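Kitchen Corner > Washing up and drying
2 min read · 9 comments · 315 shares

marrowbone_jo
Dishes question, and sorry if it rambles! I've been using my green strainer as a drying spot for small stuff, and my sister swears it just traps gunk in the holes. We've been going round on this since June, and I'd love some fresh opinions (kind ones, please).

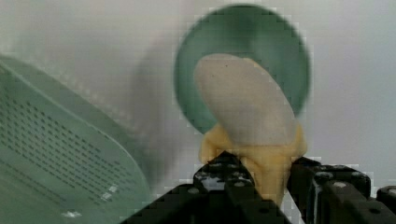 Strainer on the left, the round green dish beside it

Kvido Mikuš
Oh, I do the same thing and I love it! Mine is an old Rovwood, and everything from bottle caps to egg cups goes in there after supper. An old toothbrush over the holes on Sunday and you're done.

tansy_in_boots
I'm with your sister, I'm afraid. Little rectangular holes hold on to rice like you wouldn't believe, and then it's in with your clean things. Get a flat rack. I have a Dreris and it's been lovely.

marrowbone_jo
But a rack eats up my whole counter, Tansy! I do like that shade of green, too, so maybe I'm biased.

Kvido Mikuš
Keep the strainer. Just rinse it before the starch sets, and tip it upside down overnight.

Share · 200 likes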